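Kitchen & Workroom > Tidy Tips > Sorting

5 min read

We use cookies to remember your settings and to count visits. Accept all | Manage choices

What I brought home from the robot open day (sorting tips, mostly)

I went to the Getach open day in April 2019 because my neighbor Suha Karam had a spare ticket and I had a free afternoon. I expected to look at machinery for half an hour and then find the coffee. Instead I stayed until they started stacking chairs, and I came home and took apart my junk drawer, the recipe box and half of the pantry!

The part that got me was the sorting demonstration. Two arms, one table, a few little open bins and some cards. Dima Tannous was running it and she talked the whole way through, which I loved, because she talks about tables the way my grandmother talked about pie crust. Before she lets the arms do anything she clears the table down to the things the job needs. I'd never once done that before sorting my recipes. I always started with the mail still on the counter, a banana, somebody's glasses, and then wondered why I gave up.

So, tip one, clear the whole surface first. Put the banana somewhere else.

Tip two is about bins. Mine were all deep with lids, from a set of 14 I bought on sale last October, and I was so proud of them. Dima asked me how often I open the lids. Well, hardly ever, I just pile things on top. Use open bins while you're sorting and save the lids for storage. And get at least one in a loud color. I now have a yellow tub on the counter for anything that needs a decision from me (coupons, warranty cards, the recipe for that lemon thing with no name on it), and I can find it from across the room without my glasses. 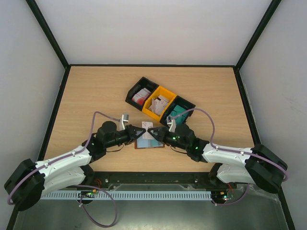

Another thing she said was to keep the bins close to where your hands meet. Try it at your own table: sit down, put both hands out in front of you as if you were holding a sandwich, and that's your working spot. The bins go just past it. I used to line mine up along the windowsill and get up for every single card. My knees are thrilled with the new system.

Cards and papers should stand up if they possibly can. A flat stack hides everything but the top one, and then you're digging. Stand them in a bin narrow enough that they lean a little but don't slump, and you can flip through with a fingertip. If your bin is too wide, fold a piece of cereal box into an L and wedge it in. This works for seed packets too, and spice envelopes, and those flat sauce packets that breed in the refrigerator door.

Rogelio Lumanlan, who looks after the workshop side at Getach, gave a little talk on cables, and I took more notes there than anywhere else. His rule is to leave a generous loop wherever something moves. I'd been doing the opposite with my stand mixer! I had the cord pulled tight behind the toaster, so every time I slid the mixer forward the toaster came too. Now there's a nice loose loop, held with a strip of hook-and-loop tape, well back from the sink and the burners. Same with the sewing machine. He also likes slotted cable duct for the cords that stay put, and you can get short lengths at the hardware store. I put 2 under my desk and I no longer kick the printer off.

Somebody in the crowd asked how many cards they'd sorted in getting ready for the day and Dima said 506, off the top of her head. I have fewer recipes than that, though it's close.

A few smaller things I scribbled on the back of the program:

Pick up one card at a time. I grab a fistful and then put them all down again to read them.

Go slow where things nearly touch. That one was about the arms, but I thought of it straight away when I was putting the good glasses back.

If a pile won't sort, the categories are wrong. I had "Dinners" and "Chicken" as separate sections for years. Suha says I should admit to a section called "Never Going To Make," and she's probably right, but the aspic stays.

It took me roughly 29 minutes to do the recipe box, start to finish, with the radio on. The junk drawer took two evenings and I'd rather not discuss the batteries. Next up is the button tin, and I've already picked out the bins.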